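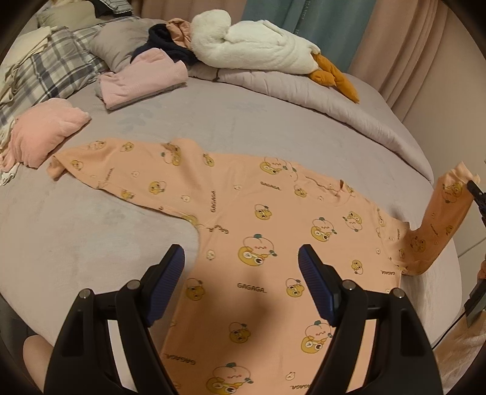 A long-sleeved top with an all-over character print, spread on a bed.

Long-sleeved top

A long-sleeved top is a pullover garment for the upper body with sleeves that reach the wrist. It has a torso panel at front and back, two sleeves, and a neck opening large enough to pass over the head without a full-length fastening. The term covers knit T-shirts with long sleeves, light sweatshirts, and the upper half of two-piece pajamas. Garments with a full button front are usually classed as shirts or jackets.

Construction

Most long-sleeved tops are cut from weft-knitted fabric. Single jersey is used for light garments, interlock for medium weights, and fleece-backed or looped knits for cold weather. Fabric weight is given in grams per square meter. A jersey of less than 200 is treated as light, and a brushed knit of 300 or more is sold as winter weight.

The body is commonly joined with a four-thread overlock seam at the shoulders and sides. Shoulder seams may carry a narrow tape or a strip of clear elastic to limit stretching. Sleeves are either set in, with a seam running around the armhole, or raglan, with a diagonal seam from the underarm to the neckline. A drop shoulder places the sleeve seam below the natural shoulder point and gives a flatter garment when it is laid out.

Collar

The crew neck, or round collar, is finished with a band of ribbed knit cut shorter than the opening and stretched to fit as it is sewn. The band pulls the neckline inward and lets it recover after the garment is put on. Ribbing that has lost elasticity stands away from the neck or shows waves along the seam. Children's sizes may add snaps at one shoulder.

Cuffs

Sleeves end in a plain hem, a rib cuff, or an elastic casing. A rib cuff is narrower than the sleeve it closes, and the surplus sleeve fabric forms gathers just above it. Cuffs of this kind tend to roll under or fold inside the sleeve during washing.

Printed patterns

An all-over print covers the whole garment instead of a single panel. Fabric is usually printed on the roll before cutting, so motifs are interrupted at seams and hems. Character prints combine animal faces, fruit, or other small figures with facial features, often in a limited set of colors over a plain ground.

Layouts are described by direction. In a one-way layout every motif stands upright when the garment is worn. In a two-way layout part of the motifs are inverted, which allows pattern pieces to be placed in either direction on the cloth and reduces waste. A tossed layout turns motifs at various angles. The Pretbridge Garment Glossary lists the repeat as the distance between two identical points in the design, measured along the length of the fabric.

Folding

The usual method for drawers and shelves is the rectangular fold.

The top is laid on a flat surface, front side down, with the collar away from the person folding. A bed or table is suitable if it is wider than the two sleeves at full spread. The sleeves are drawn out to the sides and the cuffs are turned right side out. Wrinkles are worked from the center of the torso toward the hem.

One side is folded toward the center along a line running from the middle of the shoulder to the hem. Its sleeve is then turned down so that it lies parallel to the fold. The other side is treated in the same way. The hem is brought up in halves or thirds, depending on the depth of the drawer. With the front side down at the start, the chest ends up on the outside of the packet.

In the Zorow fold, the garment is laid front side up and the sleeves are crossed over the chest before the torso is folded in 3 parts. It is quicker and leaves a crease across the front. Rolling is used in luggage, where the crossed sleeves form the core of the roll.

Heavy fleece holds a fold poorly and is better stacked flat with few layers.

Care

Printed knits are washed inside out with similar colors. Pigment prints lie on the surface and wear by abrasion; reactive dyes bond with cotton fiber and fade more evenly. Cotton jersey may shrink in length during the first wash, particularly in a hot dryer. Knits are dried flat or over a rail, supported at the torso. Hanging a wet top by its cuffs stretches the sleeves.

See also

Crew neck
Jersey (fabric)
Raglan sleeve
Repeat (textile design)
Sweatshirt

Last revised 2019-12-28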